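Pen Assembly Clips: README

Wurkia Robotics Club, student project
Last edited August 11, 2022

What this is

A set of short first-person videos of people taking ballpoint pens apart and putting them back together by hand, with step labels. The club recorded them so that our two-arm robot, Manurung, would have something to learn from. The clips come from a camera worn on the head, so the view is close to what Manurung gets from its own head camera.

There are 142 clips. Each one covers one session with one person. Most sessions include more than one pen.

The project was started in February by Ryota Kikuchi and Yurani Bedoya as their entry for the Pruvasby student challenge. The challenge asks for a small assembly task done with two arms, and leaves the choice of object to the team. We picked pens because club members already had plenty of them and because a lost part costs nothing to replace.

Folder layout

clips/ holds the video files, one per session.
labels/ holds one text file per clip, with the same name as the clip.
splits/ holds the lists for training and testing.
tools/ holds the scripts for checking labels and cutting clips into steps.
notes/ holds the session sheets typed up by whoever was on duty.

Clip names start with a person code, followed by a session number. The person codes are not linked to names anywhere in this folder. Please keep it that way if you add more.

How the clips were recorded

People recorded at home or in the club room, on whatever low surface they had. We did not ask for a standard table. Early on we had a plan to use the same white board under every session, but Manurung did badly as soon as the board was taken away, so we dropped the plan and recorded those sessions again.

The instructions given to each person were:

Sit down with the parts in front of you and keep both hands in view.
Work at your normal speed.
If you drop a part, pick it up and carry on. Do not restart.
Say nothing you would not want in the audio. Audio is removed before release, but the original files are heard by whoever does the first check.

Lighting was left alone. Some clips are dim. Darcy Bergeron went through the darkest ones and marked them in notes/lighting.txt. They are still in the set.

Labels

Each label file is a list of lines. A line has a start time, an end time, the hand, the step name and the part. Times are in seconds from the start of the clip. The hand is left, right or both.

The part names are:

barrel – the outer tube of the pen
refill – the ink tube with its writing point
tip – the small cone piece at the writing end, where the pen has a separate one
cap – the cap, with or without a clip
plug – the end piece opposite the writing end
unknown – anything the labeler could not name

Use unknown freely. In the first round people guessed between tip and refill when only the end was showing between someone's fingers, and the guesses did not agree. If the part is mostly hidden by fingers and you cannot settle it by playing the clip forward, write unknown.

The step names are:

1. pick. The hand closes on a part that is lying on the surface. Start the step when the fingers touch the part and end it when the part leaves the surface.

2. hold. One hand keeps a part still while the other hand does something. A hold often runs under several other steps, so overlapping times are fine here.

3. approach. A held part is moved toward the part it will be joined to. Start when the hand begins to travel and end at first contact. This is the step with the most disagreement between labelers, mainly over small parts held at the fingertips. The usual arrangement is a pen body in one hand and the small piece in the other, with the remaining pieces waiting on the work surface.
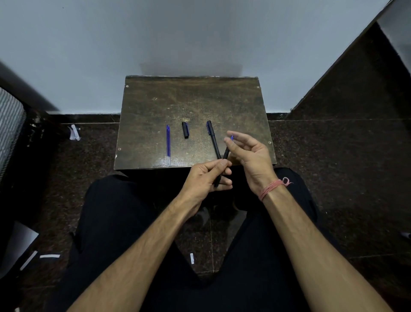

4. insert. The two parts are in contact and being pushed or turned together. End the step when the fingers let go of the smaller part. If the person backs out and tries again, that is a new insert.

5. place. The part or finished pen is put down. End when the fingers open.

Every label file was written by one person and checked by another. Lorraine Lightfoot settled the cases where the two could not agree, and her decisions are in notes/disputes.txt. Read that file before you start labeling.

Splits

The split is by person. No one who appears in the training list appears in the test list. Please do not shuffle clips between the two, even for a quick trial, because the club board with our scores uses this split and the numbers stop meaning anything.

Training on Manurung

The scripts for training are kept in a separate folder called Brenadness, along with the arm settings. You need both folders side by side. Brenadness reads the label files directly, so a typo in a step name will stop it. Run the checker in tools/ first.

We train on approach and insert only. Pick and place are handled by older code from last year's entry. A full run on the club computer takes most of a night. Write your name on the sheet by the door before you start one, and do not close anyone else's.

In our last trial before the challenge we gave Manurung 80 attempts at putting the refill into a barrel held in its other hand. The log is in notes/trials.txt with a line for each attempt, including the ones where the arm was stopped by hand. Most of the failures were at the approach step – the refill met the rim of the barrel and slid off to one side.

Known problems

Label times in the earliest clips can be late by a few frames. They were written before we had the script that steps through frame by frame.
Clear barrels are hard for the model. It tends to find the refill inside and miss the tube.
There are no left-handed people in the test list. There should be.
Hold is labeled less carefully in the clips checked in the last week before the challenge.

Privacy and use

Everyone recorded signed the club form. Faces are not supposed to be in any clip. If you find one, or a piece of mail or a screen that can be read, move the clip out of clips/ and tell Akihiko Yoshida, our faculty contact.

The set may be used for class work and other student projects. Ask before posting clips anywhere public.

Adding clips

Record as described under "How the clips were recorded", fill in a session sheet, and put the file in clips/ with the next free session number for that person. Leave it out of splits/ until the labels have been checked. Questions about labels go to Lorraine, and questions about the robot go to Ryota or Yurani.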